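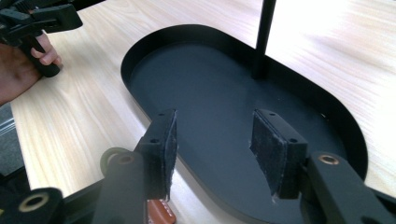

Vollell is a software package for planning and controlling the motion of two-finger grippers. It was written by Vittoria Lo Presti and Sandro Carbone at Barbieri, and the first public version came out on February 22, 2019.

The planner takes recorded gripper paths and turns them into joint commands for one or 2 arms. Commands are sent at 200 Hz. A separate tool, Busport, lines up the clocks of the recordings and drops any with missing frames. The Nerkdale set, used to test new versions, holds 2,223 recordings in seven task groups. Version 2 added collision checks between arms.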